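Knitwear folding, bedroom 2: gallery

20/07/2018. Page kept by Sarmīte Žukauskas. Folding method by Mahmoud Radwan.

This page covers the clothes part of the Lomholm house sort. The wardrobe had been emptied on to the bed, and the items were gone through one at a time, folded and stacked at the head end. The inventory for the whole house runs to 782 lines, of which 174 are clothing. Coats, shoes and bed linen have pages of their own and are not repeated here.

The bed was used as the folding surface throughout. A quilted cover is not ideal for this. The stitching holds knitted fabric in place, so sleeves have to be lifted and set down again. Pulling them across drags the hem out of line. A plain sheet or a table would be quicker, but the only table in the house long enough was in use for the crockery.

## Sorting

Items were first grouped by weight of fabric. Heavy knits go at the bottom of a stack, thin cotton at the top. Colour was ignored at this point, except that white and cream items were kept from lying directly under navy or black ones. Dark wool sheds on to pale cotton, and the fluff is slow to remove.

Straps, belts and drawstrings were left attached to whatever they belonged to. They should be tucked inside before the last fold. A loose string left outside will catch on the next item when the stack is moved.
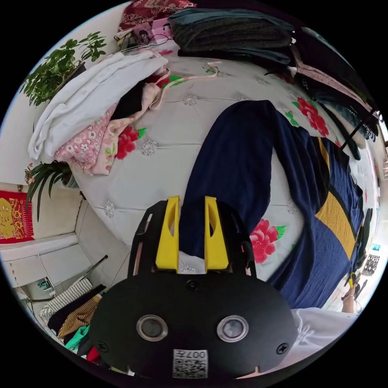 *Navy and mustard sweater laid out flat at the side of the bed. Folded white cloth and pink floral fabric to the upper left.*

## Folding a heavy sweater

The method is the one from the Foller sheet, with the sleeve step changed. The sheet has both sleeves crossed over the back in one movement, which leaves a ridge at the shoulders on anything thick. Mahmoud's version takes the sleeves one after the other:

1. Lay the sweater flat and smooth it from the neck towards the hem.
2. Bring one side in to the centre line. Turn the sleeve back on itself so that it lies parallel to the side fold.
3. Repeat for the other side.
4. Fold up from the hem by a third, then again.
5. Turn over and square the edges by hand.

Step 2 is where most refolding happens. If the sleeve is longer than the body, turn the cuff up first. Ribbed bands are thicker than the panels next to them and will push a fold sideways, so the crease should be made just above or just below the band.

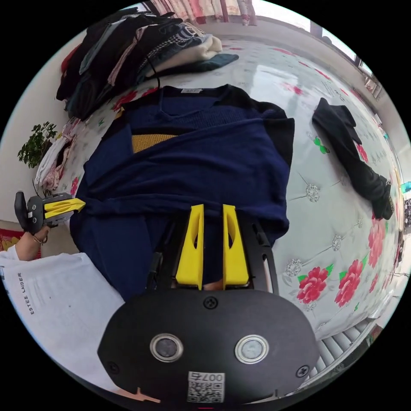
The finished width should match the shelf. The wardrobe is an Ait Ali with two fixed shelves, both narrower than they look from the front on account of the hinge side. A card cut to the shelf width was kept by the bed and laid on each folded item as a check. Items that came out too wide were opened and done again from step 2. Squeezing them in only moves the problem to the front edge of the stack.

Stack height was limited to what could be carried in both arms without a hand on top. Higher stacks were tried in April and leaned within a few days.

## Lining up patterned and banded knits

Horizontal bands are useful as a guide. With a plain sweater the only references are the neck and the hem, and the hem is often stretched. On a banded one, the band can be checked against the side folds: if it meets them square on both sides, the body is straight.
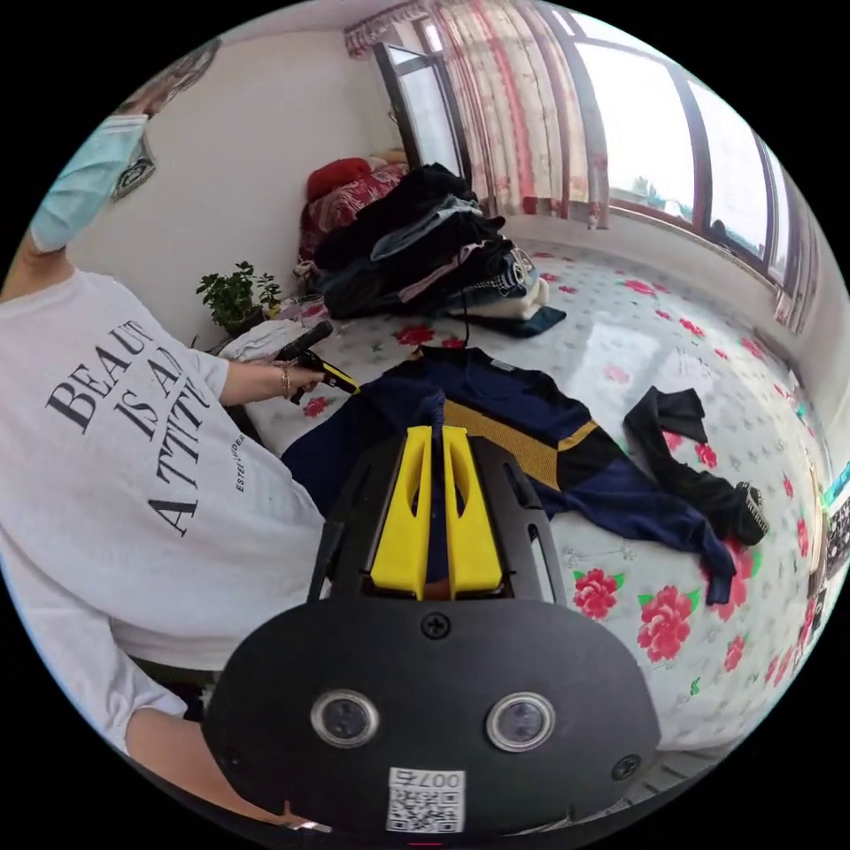 Smoothing is done before any fold is made, and it takes longer than the folding. Start at the neck and work outwards with the flat of the hand. Do not pull at the cuffs. The mustard band across the navy sweater is the line to watch while this is done, and the small white label at the collar gives the top of the centre line. A garment without a label can be marked with a pin, taken out before step 4. Anything still waiting, such as the bunched black garment to the right of the sweater, should be kept clear of the sleeves.

## Storage notes

Knits for the upper shelf were put away without covers. Those not needed until winter go into Plenis bags, one stack per bag, closed with the air pressed out by hand. The bags should not be pumped flat, as thick ribbing takes a crease that has to be steamed out later. Bag numbers are entered against the inventory line, in the last column.

Items with loose threads or a dropped stitch were set aside unfolded for mending and are listed on the repairs page.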